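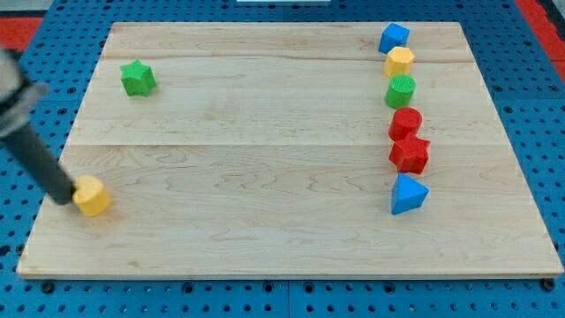 Week 5: Wood or plastic? Cutting boards and the trouble with kitchen science

Food Hygiene for Small Kitchens, evening course, Zenevstead
Notes by Teodoro Panganiban

Bring last week's sheet on fridge temperatures. We start at 6.30 and I would like to get through the whole of this before the break.

1. What everybody was told

Most of you will have been told at some point that wooden boards are dirty and plastic boards are clean. I was told it in my first kitchen job, by a man who wiped both with the same grey cloth. The reasoning goes like this: wood has pores, pores hold juice, juice holds bacteria. Plastic has no pores, so it must be safe.

It sounds sensible. So did a good deal of advice that has since been dropped, such as rinsing a raw chicken under the tap. When a rule is explained to you by reasoning alone, ask whether anyone has tested it, and on what.

2. What the tests do and don't show

When researchers have put bacteria on boards and tried to get them back, the results have not been kind to the simple story. Bacteria on wood are often drawn down below the surface, where many of them die as the wood dries out. Bacteria on new plastic wash off easily. Bacteria on old, scarred plastic are harder to shift, and they can survive in the knife cuts.

You will find websites that take this and announce that wood "kills germs". I don't trust those either. Before you repeat the claim, look at:

How the bacteria were recovered. If you press a pad on the surface and find nothing, they may be dead or they may be a millimetre down.
Whether there was fat on the board. Chicken fat changes how wet a surface gets and how well it cleans.
How long the board was left. A board left overnight tells you little about one used again straight after the meat.
Which wood. A close-grained hardwood such as maple or beech behaves differently from soft pine.
Who is selling boards.

3. A worked case: the Vumow leaflet

Tươi Khương brought in a leaflet for the Vumow board, a plastic one with something added to it that is meant to stop bacteria growing. The leaflet says it is "69% cleaner". We spent some time on that in class and I promised to write it up.

Cleaner than what? The leaflet doesn't say. It could be an ordinary plastic board, or the same board before washing. Cleaner after how long? Again nothing. At the foot, in small type, it says the figure comes from 2 boards. I wouldn't choose a tea towel on the strength of 2 boards.

Suppose we take the number as it stands. Start with 200 bacteria on a patch of board and remove 69% of them. You have 62 left. Give them warmth, moisture and a bit of food and they will be back over 200 after two doublings, and in good conditions some kinds can double in well under an hour. A percentage can sound large and still be of no use to the person eating the salad.

There may be a proper study behind the leaflet. If so I would like to see it, and I have written to ask.

4. What I would do in a working kitchen

Keep raw meat and ready-to-eat food on separate boards. This matters more than what the boards are made of.

Wash with hot water and detergent, rinse, and use a suitable sanitiser for as long as the label says. People spray and wipe at once – this is a waste of sanitiser.

Stand boards on edge to dry, with air on both sides. Never stack them damp.

Throw plastic boards out when the cuts are deep enough to catch a fingernail. Wooden ones can be sanded back, but one with a split or an open joint should go.

Colour coding is fine as far as it goes. At the Sastley canteen I saw a full set of coloured boards in a smart rack and one green board doing all the work, chicken included.

Check what your own inspector expects. You may be right about wood and still have an awkward morning over it.

5. For discussion

Diệp is a small noodle shop with one sink, one wooden block and a very busy lunch hour. The owner wants to buy new boards. What would you ask before letting her spend the money? Would a second sink, or a change in the order of prep, do more good?

Find one claim on a cleaning product at home and write down what you would need to know before believing it. Half a page is plenty. Copy the wording exactly, small type included.

Next week: dishcloths and sponges. Bring an old one in a sealed bag, please – sealed properly this time.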